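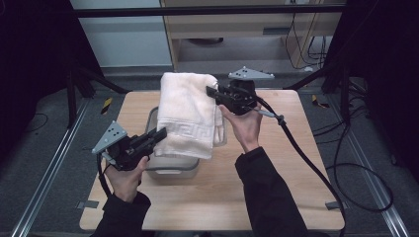
sointu_s
Dobby borders are what ruin my stacks. The woven band on a bath towel shrinks at a different rate than the terry around it, so after enough washes the towel is narrower there and the folded edge won't line up. The white one on the gray bin has a Greek key band near the front of the fold, and that is where I like it: border out, flat, near the lip. Do the rest of you fold border out or bury it? These are 500 gsm cotton, washed warm, no softener.

gitport54
Bury it. Border inside, smooth fold facing front. The band is stiffer than the pile and holds a crease, which shows once the towel is hung.

Yuzuki Ichikawa
Disagree. Put the band inside and you fold terry over a ridge, and the stack leans by the fourth towel. Border out, thirds lengthwise, then in half. I did linens at a guesthouse for years and we never buried one.

gitport54
Guesthouse towels turn over daily. Mine sit in a closet until December.

nodis
The bin matters more than the border. If the towel is as big as the rim, it rests on top and never goes in. Measure the inside floor of the bin, not the rim – the walls usually taper – and fold to that.

sointu_s
I don't want it down inside. Resting on top is fine for carrying to the bathroom. For the closet I take your point.

Yuzuki Ichikawa
For the shrinkage: pull the band widthwise while the towel is damp, then dry it flat or on low. It recovers part of the width. It won't recover all of it.

gitport54
That works on 300 gsm. On heavier ones I got nothing.

sointu_s
I'll try it on two from the next load and measure the band before and after. Border stays out for now.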